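Re: [Bultdale list] Old desktops – keep or chuck before the hall move

On whatever night it was in October, Mỹ Tô wrote:
> Can someone please tell me what we're doing with the old computers
> in the back store? New lease at Draneck Street starts soon and we've
> got half the storage. Also is the newsletter still going out on paper?
> Garnet says yes, Idrisa says no. I have 375 envelopes on my kitchen
> table and would like my table back.
> Mỹ

Hi all, quick one, on my lunch break so excuse typing.

Paper newsletter – yes, one more. Then email for anyone who's given us an address. We had the vote, it's in the minutes, Garnet and Idrisa are both sort of right. Mỹ please hang on to the envelopes til I can get over with the car.

Computers. My view is keep the towers that can be opened up and used for the Saturday-type beginner sessions, get rid of the monitors.
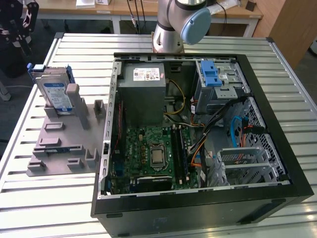 The monitors are what's eating the space. Council e-waste takes them free but you have to book and they only do 10 items a household, so we'd need 2 of us to put our names down. I'll be one. Phúc?

Draneck Street store is tiny, went and measured. One wall of shelves plus the bit under the stairs, and the urn has to live in there as well. The trestles won't fit unless we take the legs off. Lâm Quách reckons the neighbours might let us use their side passage for the trestles but I wouldnt count on it, it floods.

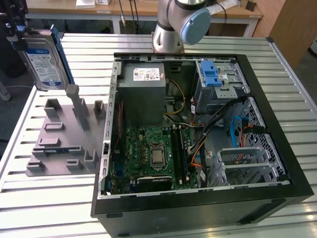

Money – balance is $1,072 after the last hall payment. Bond at the new place comes out of that. So no to the van hire, sorry Garnet. We can do it in car loads if people turn up in the morning and not at quarter to twelve like last time.

Things still not sorted:
keys (who has the third set??)
the piano. it isn't ours. the piano stays
insurance, Idrisa was going to ring them
change of address on the flyers and the library noticeboard

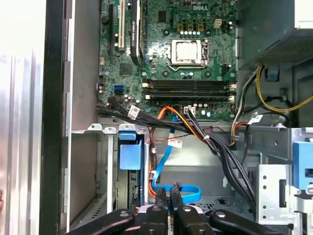 Re the flyers, please don't print any more with the Bultdale address on them, even if theres coloured paper left over. Last year we had people turning up to the wrong hall for months. Nivano Print can do a short run, I'll get a price this week.

Also tea roster. Two gaps. Reply to me and not the whole list or we'll get the thing that happened in winter again.

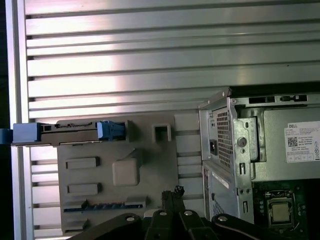 Grey plate with the blue end block, on the slatted top

If you've got boxes at home belonging to the group bring them straight to the new place, don't bring them to the old one for us to carry out agian.

Got to run, back on email after 6

Garnet – can you send me the landlord's number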